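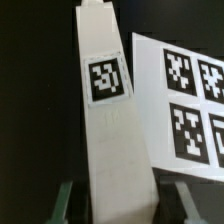
Wrist camera view: tagged white block between the gripper fingers, printed marker sheet alongside.

Ustex Wrist Camera Kit

We love this little camera! It rides right at the gripper, so the fingertips stay in view while you line up a grasp, and square markers like these give your software something crisp to lock onto.

Elin Foulkes ran it for most of September on our Brurnby bench arm, swapping between Darico and Qian fingers. She logged 1,000 approaches in all, 300 of them on tall blocks that lean a bit (our favorite troublemakers), and had to redo the calibration only twice. Changing fingers took her nearly 14 minutes the first time – much less once she'd found the right hex key.

In the box
Camera and wrist bracket
19-inch cable with strain relief
Printable marker sheets, single and two-by-two

Good to know: print the sheets on matte stock and tape them down flat if you're calibrating. Curled paper is fine for a quick detection check.

Questions about fit on your arm? Write to Nusrat Ekanayake at our support desk and include your flange drawing.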